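How to Set Up a Small White Table for Craft Work (and Keep It Clear)

2023-09-25
By the Lirero workroom

Print this page | E-mail this to a friend

I fix and fold paper things in my spare hours, fans mostly, and for years I did it at the kitchen counter under a terrible ceiling bulb. Last February I finally gave the job its own table, and I've been fussing with it ever since. It took me 2 tries to get it right, so you get the short version!

Step 1: Pick a plain top

Mine is matte white. Shiny tops throw the light right back in your eyes, and a busy wood grain makes it hard to spot a tiny tear. White does show smudges (oh boy, does it), so wipe it down with a barely damp cloth and let it dry before any paper goes near it.

Step 2: Hang something behind it

I draped pale gray fabric at the back. Don't bother ironing it. I spent an evening on the first one, a Drevport remnant, and it was creased again by breakfast.

Step 3: Choose a lamp that earns its space

I love a lamp with the outlets built into the base. A wide round base stays put, and you can plug in a glue pen or charge your phone without a power strip crawling across your work. Run the cord off to one side and toward the back. Set the lamp back too, a bit left of center if you're right-handed like me, and leave the front of the table for whatever you're working on. A folding fan takes more room than you'd think once you start opening it. 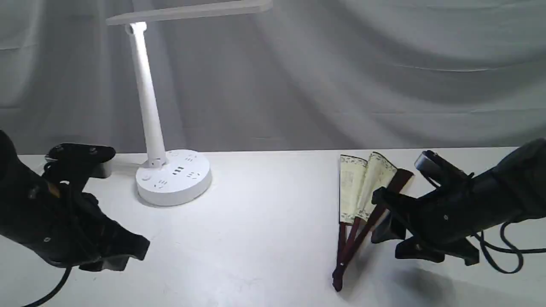

Step 4: Open the fan slowly

Lay it flat and spread it a little at a time, checking each fold as you go. If one sticks, stop, close it back up a fold or two and try again. I give a stubborn one 5 minutes under the warm lamp before I touch it again. Glue repairs get 7 hours, and then the fan goes back in its Festlow box until I need the table for something else.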